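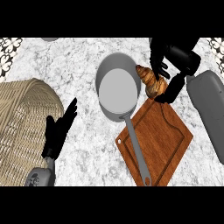

Figure 3. Marble worktop with patterned wall tile.

4.2 Banner pictures and template layout

The four site templates in this study treat the banner picture in different ways, and the differences affected how quickly our participants could finish a home page. Darnis and Kovberg stretch the banner to the full width of the browser window. Duman keeps it inside the text column, and Zudska lets the site owner choose. We loaded the same picture into all four. The black bands along the top and bottom of Figure 3 are part of the file, and Kovberg read them as picture content, so its automatic crop kept them in place. The grey veining of the marble also made white heading text hard to read wherever a template laid the site title over the banner. Zudska puts a plain panel behind the title by default, and participants working with it left this setting alone.

Each participant was given 30 minutes to build a home page, a contact page and a short list of services from supplied text. They were told that they could use the help pages of the template but not a search engine. Most of the time went on menus. In Duman the menu editor sits two levels down in the settings, under a heading that several participants took to mean the colours of the site, and they opened it only after trying everything else. Darnis places the menu editor beside the page list — a small change, but one that participants mentioned often in the written comments.

We also recorded which widgets were added. The contact form was used by all participants, as the task required it. The opening hours widget was removed by most of those who tried it, usually after they found that it could not be placed in the footer. Kovberg limits the services text to 500 characters per entry, and the supplied text had to be shortened by hand. No warning is shown until the page is saved.

The task was repeated in October with the same templates and a revised set of instructions. Menu times fell for Duman, where the heading had been renamed in an update, and stayed much the same for the other three. The results for page loading are given in Section 4.3.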